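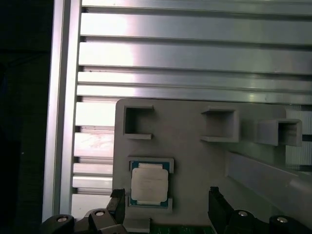 4. Picking the processor from the plate

I wrote this section after Erhan Akbulut asked me for the third time how far to open the fingers before a pick, so if you're reading it, you can thank him. It covers the move from the holder on the gray plate up to the point where you're ready to travel. Seating the chip in a board is section 5, and please don't skip ahead, even if you've done it a hundred times on the old Laaksonen cell.

Before you start

You need the Irlow cell in teach mode, with the speed override at 6 percent. Yes, it's painfully slow. Our house rule is that any first pick after a plate change gets run at that speed, with one person on the pendant and no one else inside the line on the floor.

Put on your wrist strap and clip it to the frame post. Do this even if you only mean to nudge something for a second (that's usually when I forget).

CAUTION: Never touch the pads on the underside of a processor, and never pick one up off the floor and put it back in the holder. A dropped chip goes in the red tray with a note, and Seija Koivisto decides what happens to it.

Steps

1. Load the pick program from the Gidgate folder. Check that the name on the pendant ends in 138. The older one, 229, still shows up in the list and it has the approach height for the previous plate.

2. Set one processor in the pocket by hand, metal lid facing out, long side upright. It should sit between the two ledges without any pushing. If you have to push, take it out and look for a burr on the ledge.

3. Jog to the approach point and open the fingers all the way. I like to see daylight on both sides of the chip before going any farther.

4. Step in slowly. Stop when the fingers are on either side of the chip and look at the gaps. They should match pretty closely. If one side is clearly tighter, go back out and correct the offset there, with the fingers still open. Don't let the gripper drag the chip over to the middle for you - it'll do it, and it'll scrape the edge of the package in the process.

5. Check the force setting, then close. We run at 65 on the pendant scale. Farhad Daneshvar has the reasoning written up in the cell binder if you want it, but the short version is please don't turn it up.

6. Wait for the grip signal to come on and stay on. A flicker counts as a failed grip. Open, back out, and start again from step 3.

7. Back straight out along the approach line before you move up or sideways. The clearance around those ledges is small and a diagonal exit will catch one sooner or later.

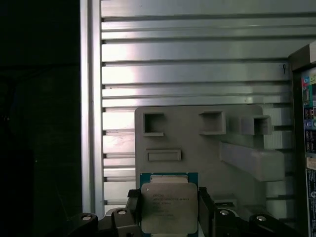

Page last changed: April, by Yevhen Yatsenko (steps 4 and 7 reworded)

8. With the chip held, pause and take a good look at it. You want both fingers on the side edges, nothing resting on the lid, and the chip standing square in the grip. If it's leaning, put it back and regrip. Please don't straighten it with your hand while the fingers are closed.

9. Log the pick on the sheet by the door, with your initials and the program number. Then go to section 5.

Note on stopping

If you hit the emergency stop while a chip is in the grip, the fingers on this cell stay closed. Leave them that way. Get a foam pad under the chip first, reset, and only then open from the pendant. The cell at Clundance behaves differently and lets go on a stop, so if you trained over there, please unlearn that habit before you work on ours!

Note on the bolts

Look over the bolt heads on the gripper at the start of each shift. You're checking for anything backed out or missing, and a glance with a flashlight is plenty. If one looks wrong, lock out the cell and call Bahman Esfahani. He has the torque driver and the only copy of the values I trust.

Note on who can change what

Anyone trained on the cell can correct an offset. Force, speed limits and the exit path need two sets of initials, and one of them has to belong to somebody who wasn't there when the change was made. I know that sounds fussy. Leave the old value on the sheet too, crossed out with a single line so it can still be read.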